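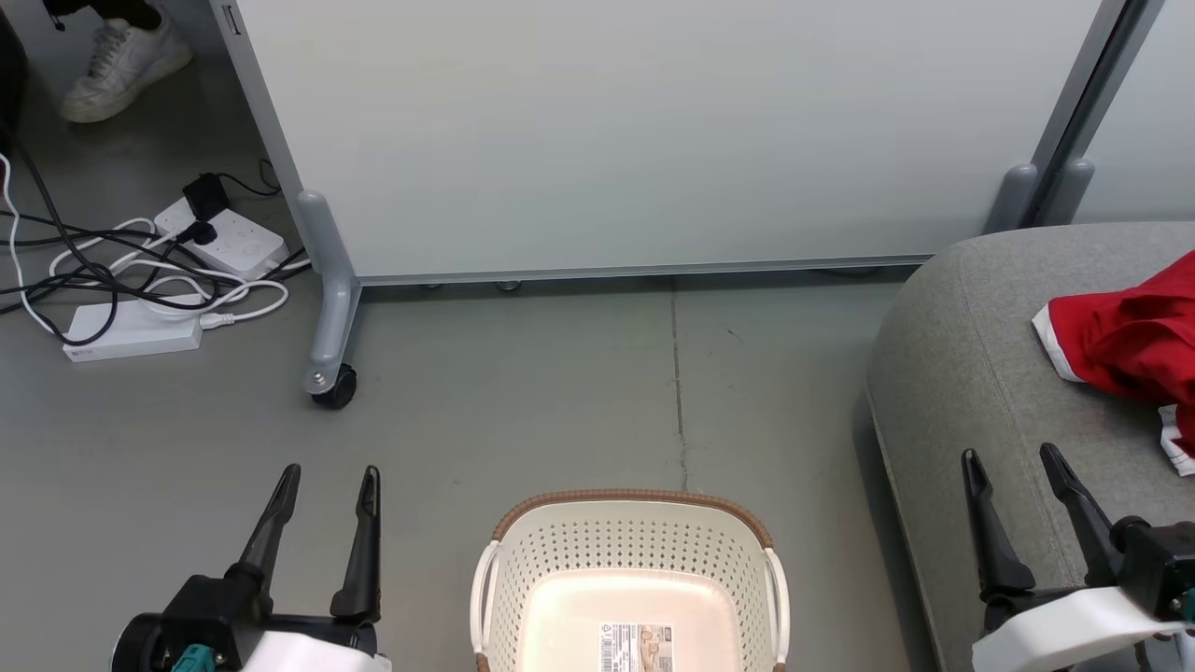
Fig. 5. Panel on its feet, basket set down in front, power strips still on the floor.

Section 5: Placing the panel and clearing the floor

For the Pedine rolling panel and the Majali basket. Do this before you plug in lamps, chargers or anything else in the Drirnham room kit.

What you need: the panel, the basket, cable ties from bag 84. No tools.

1. Roll the panel in. Two people if there's a rug. Push from the uprights, not the face.

2. Stop short of the sofa. Leave a hand's width between the foot and the upholstery or it will rub.

3. Check both feet are flat. Old concrete floors dip. Small cracks are OK, but don't park a caster right on one.

4. Lock the casters. Press the tab down till it clicks. No click, press again.

CAUTION: Do not roll the panel over cords. Cords first, panel second. If a cord is already under a foot, lift, don't drag.

5. Sort the power strips. Switch off, pull plugs, untangle. Long strip goes on the wall side. Short strip can stay near the panel leg, but on the far side from where people walk.

6. Plug adapters straight into the strip, fully in. Never one adapter on top of another.

7. Loop any spare cord and tie it losely. Tight coils get warm.

CAUTION: Max load for a Pivora strip is on the back label. Add up everything before you plug in. A heater gets its own wall outlet, always.

8. Basket. Goes on the floor, open side up, in reach of the sofa. Lift by both handles. One handle is fine when empty.

9. Peel the label off the basket bottom if you want. Write the part number down first, you need it for spares (basket is 344, panel feet are 1734).

10. Clear the sofa. Clothes and other fabric go in the basket. Nothing hung over the panel, it tips easier then you'd think.

NOTE: The basket walls have holes. Pens, clips and coins small enough will fall thru. Use a pouch.

NOTE: Damp clothes, not in the basket overnight. Hang them somewhere else.

Before you leave the room
Casters locked
Feet flat
No cord across the walkway
Strips off if not in use

Panel still wobbles? Go to Section 6, Leveling the feet. Handle loose on the basket? Push it up and in from the outside, both ends, then try it with a light load.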